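Student Robotics Club, Prulberg Technical School
Minutes of the regular meeting, August

Place: computer room, second floor
Start: 16:10
Present: Norbert Fekete (teacher, chair), Irén Csonka, Dayana Carhuamaca, Santino Figueroa, Yaneth Bermúdez (minutes)
Absent: none

1. Minutes of the previous meeting

The minutes were read and accepted with one correction. In point 4 it was written that Santino will present the Bromon exercise. It should be Irén. Santino asked that this be written clearly, as he already received two messages about slides that he does not have.

2. Sadent Cup, simulation category

Norbert informed us that our registration is confirmed. We compete in the simulation category under the team name Lysenko, the same as last year. Each team has 16 attempts in the final round, and an attempt is valid only if the arm returns to its start position before the time is over. The time limit for one attempt is 80 seconds. Dayana asked if the time includes the loading of the scene. Norbert did not know and will write to the organizers.

The rules say also that the objects may be placed differently in each attempt. For this reason Norbert does not want that we write fixed positions in the code. Irén said there are still fixed positions in two of her functions and she will remove them.

3. State of the work

Santino reported on the practice scene. The arm and the furniture are loaded from one file now, and the objects from another, so we can change the objects without touching the rest. He showed the scene on the projector from two viewpoints.

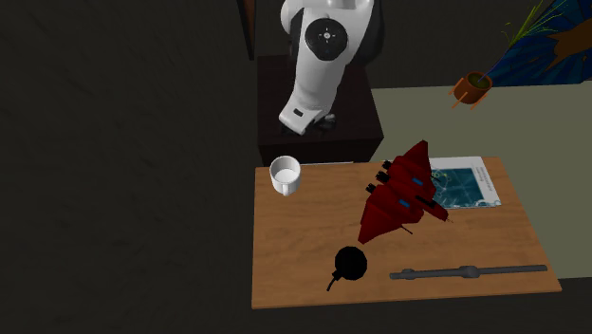
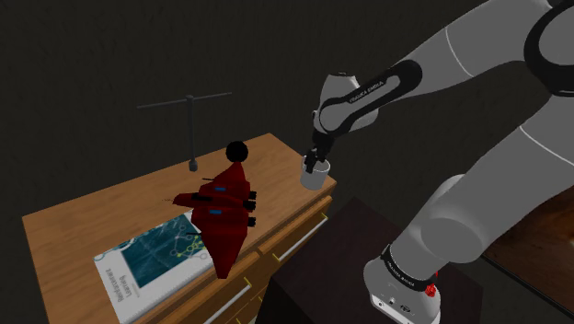
Practice scene of team Lysenko, with the arm and the red model.

There was a discussion about the order of tasks. Irén would like to begin with the cup, as it has a simple shape and the two fingers can close on it from many directions. Santino prefers the red model, because in his opinion it is the most difficult object and we should know early if our gripper settings are wrong. It was decided to begin with the cup and to give the red model its own afternoon.

Dayana reported on the training data. She has 252 saved runs on the school server. A part of them was made with the old table height, and she is not sure if these can be used. Norbert said it is better to keep them in a separate folder and not to mix them with the new ones until somebody has compared the results. Dayana agreed, but she asked for help with the sorting, as the file names do not say which height was used. Yaneth will help her.

Yaneth reported on the collision shapes. For the model with wings she used a simple box at first, and the gripper stopped in the air before it touched anything. She has now divided the shape into smaller parts. The simulation became slower on the older computers in the room. Norbert proposed to use the detailed shape only for objects which have to be lifted. Accepted by all.

4. Computers and access

Two computers by the window still do not have the new graphics driver. Norbert has asked the school administrator and is waiting for the answer. Until then, please do not start the rendering on these computers, they freeze and the work of the others on the shared disk is also blocked.

Santino asked if it is possible to work from home. Norbert will ask for remote access for the team members, but he cannot promise it before the first round.

5. Presentation for new students

Irén will prepare the Bromon exercise for the open afternoon. The new students will change three numbers in a short program and see how the arm moves. She tried it with her younger cousin and it took too long, mainly the part with the angles. Dayana suggested to write the angles in degrees on the screen and convert them inside the program. Irén will change it.

It was asked if the new students can join the cup team already this year. Norbert explained that the list of members is closed, but they can come to the meetings and work in the practice scene.

6. Other matters

Yaneth asked everybody to write a short comment when they upload code. Last time there were five uploads with the comment "fix" and it was impossible to find which one changed the gripper speed.

The key of the room has to be returned to the office before 18:00.

Tasks until the next meeting

Norbert: question to the organizers about loading time; remote access; graphics driver
Irén: remove fixed positions; Bromon exercise with degrees
Dayana and Yaneth: sort the saved runs by table height
Santino: first version of the cup task, with return to start position
Yaneth: detailed collision shapes only for objects to be lifted

End of the meeting: 17:35
Minutes written by Yaneth Bermúdez, checked by Norbert Fekete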